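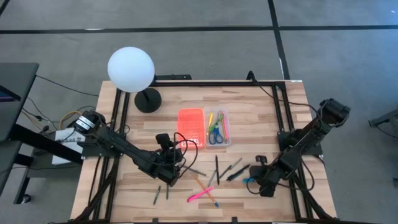 About Hadent

Hadent is a drawing and lettering school in Mellivbridge. Petrică Lungu opened it with one table and 13 students. We now teach 100 students a term, adults in the evenings and children on Saturday mornings.

Classes are small and everyone works with shared supplies. Pens, pencils and tape are part of the fee, so you only need to bring paper.

Supplies are kept in open containers on the tables. Markers and tape go in the clear one. The orange basket is for whatever the class is using that day.

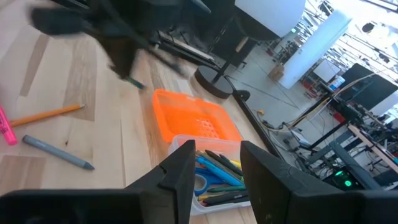

Students put their own tables back in order in the last few minutes of class. Pencils get sharpened before they go away, and markers that have run dry go to the front desk.

Dorin Matei teaches lettering and poster work. Ataberk Canpolat teaches drawing and runs the children's group. Cosmin Ilie answers the phone and handles enrollment.

The next term starts in September. Visitors are welcome at any Saturday class.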